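Okadham 68 W wall charger, reviewed after one month

Output held at 20 V under load with no dropouts. Case temperature stayed acceptable on a hard surface, less so on carpet. The supplied cable is stiff and keeps its coil - I would replace it. Standby draw is low enough to ignore. Fistero sells a lighter unit, but it hums. Good value, bought in July, four stars.

- Bijan Kiani

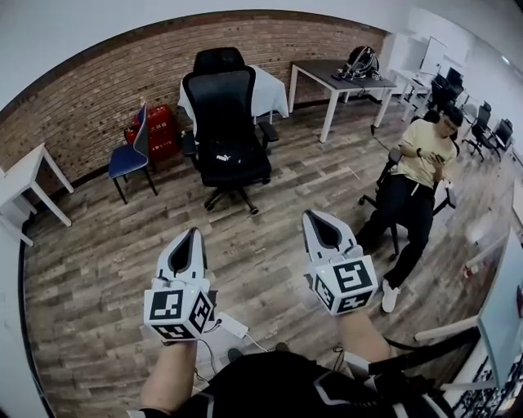

White power adapter and black cable on the floor.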